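The trouble with kitchen advice is that it is mostly sold by people who also sell kitchens. Dakevis, whose showroom in Dorcombe I visited on a wet Tuesday, has a name for its latest idea. It calls it the Cleared Counter, and the brochure promises that a bare worktop will make you cook more, waste less and sleep better. I asked for the study behind the sleeping part. I was given a coffee. 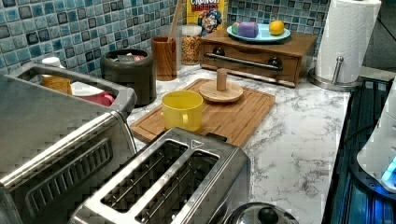
Issue 42 | Home & Habit | 9

What the brochure does have is a survey. Dakevis put a questionnaire to 1089 of its own customers, most of whom had just paid for new cabinets, and found them pleased. Dorothy Holroyd, a retired statistics teacher who lives 2 streets from the showroom, read it at my request and handed it back with a pencil line through most of page one. "They asked people who'd spent the money whether it was well spent," she said. "What did they think they'd hear?"
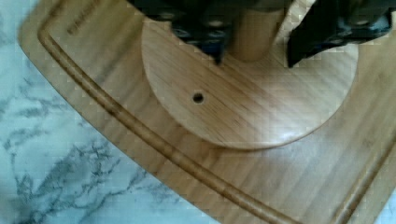

Bamboo board with a carved juice groove.

Umut Uçar fits kitchens for a living and has little time for the theory either. In his experience the owners of cleared counters simply buy more cupboards, and by November the toaster has crept back out. The Grube range, which hides small appliances behind a lift-up door, brings him a steady line of repair calls. The Mekik pull-out shelf brings him more.
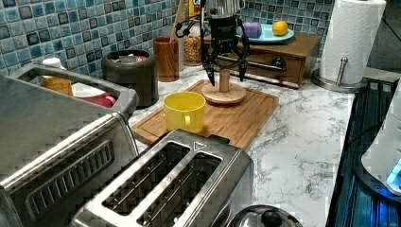 Does tidiness change how anyone eats? I doubt it, and I would want to see a year of grocery receipts before I changed my mind. People leave out what they reach for. A yellow cup left standing on the cutting board tells me very little about the supper that gets made beside it, and I don't see why a drawer would tell me more. Dakevis says a second survey is planned, again of its own customers. Holroyd has offered to write the questions for free and is still waiting to hear back.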